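Okay, I have to tell you all about the Rorkotgate night walk - 46 miles along the old canal, start at dusk, finish whenever your feet let you. I did it in February and I'm still buzzing!

First thing: go slow. Everyone flies out of the start because it's cold and there's music. By the second lock I was passing people sitting on the wall with their shoes off.

The stretch past Dijkstra is the best part. No streetlights, just the water and the owls and a long line of headlamps bobbing ahead of you. I'd do the whole thing again for those 2 miles.
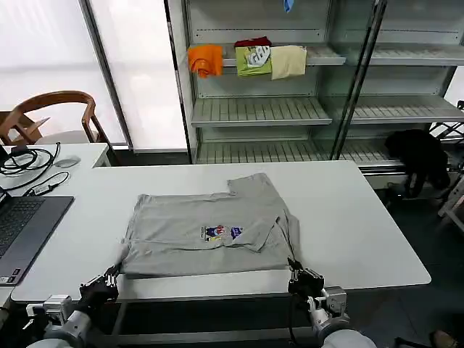 Packing is where I went wrong last year, so I'm pretty strict about it now. One small bag, nothing you won't touch. The spare shirt is the thing I'd never skip, and a plain gray short-sleeved tee like this one, with the sleeve folded in across the chest, goes in flat against your back and pads the bag a little. The little colorful print on the front is a bonus when you're sick of looking at black jackets. Change at the halfway stop and you feel like a new person!

Food: the soup at the Cosent checkpoint is worth every step. They open at 2 in the morning and it's lentil, with bread, as much as you want. I had three bowls - no regrets.

Blisters: tape your heels before you start, even if they feel fine. Mine felt fine too.

Sign-up opens on a Tuesday and there are 1000 places. They went in 30 minutes last time, so set an alarm. See you on the towpath!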